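Practical 6: Picking Up Things That Do Not Want to Be Picked Up
Robotics workshop, Verkthorpe. Tutor: Corina Tănase
Last updated: 25/08/2025

You will have read chapter four of the Histex notes by now, or will be very good at looking as if you have. Last time the gripper met foam cubes, which forgive everything. This week it meets toothbrush cases on a marble floor. The plastic is smooth and see-through, the stone is polished and full of veins, and the detector (Cai, version 44, may it rest soon) has opinions about both.

Start with the approach. Keep the fingers open and wide until you are low, then stop. Most failed grasps in the April group were decided before the fingers had moved at all. 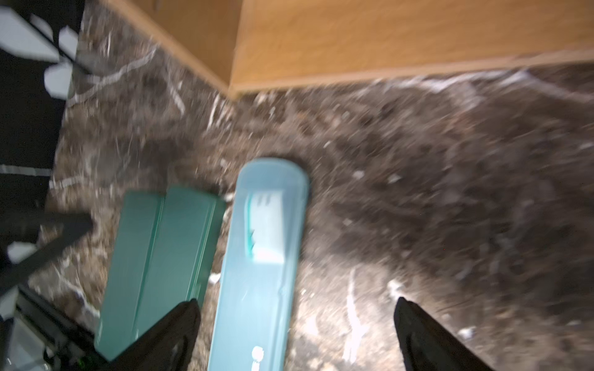 Nazma Sivakumar objects that stopping low costs time, and that her team would sooner come down in one sweep and correct on the way. She may try it. Speed is worth ten marks and a clean grasp is worth thirty, so do the sum first.

A word on blur. If the wrist is still moving when you save a frame, the veins smear and any edge finder will happily report a dozen cases made of stone. Throw those frames out of the grasp set, but keep them in a folder of their own for Practical 7, where they become your problem again.

Next, choosing a target. A frosted case shows you its outline, its insides and its scratches all at once. Go by the outer rim. The dark patch in the middle of a teal case is a tempting thing to aim at and tells you very little about where the sides are.

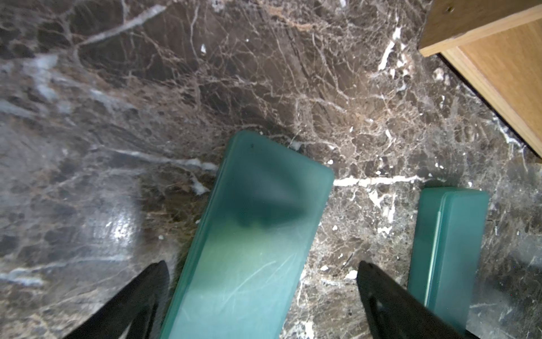 Can we use the Hernus script to set the finger width?
Use it for a first guess, then measure. It assumes square corners and a level of optimism I can't mark.

Two cases lying against each other count as one obstacle until you have parted them. Nudge from the side with one finger, at the slow setting, and look again before closing. Do not squeeze the pair and hope.

Log every attempt, including the embarrassing ones. The shared log holds 1439 rows so far, 123 of which say only "no".
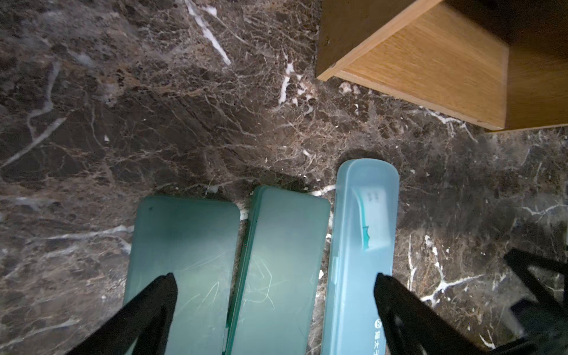

Fig. 3. Three cases in a row, fingertips on the two outer ones.

For your write-up: one page, your finger widths, and one failure explained properly. "The robot was in a mood" has been used. Reports over 1000 words go back unread.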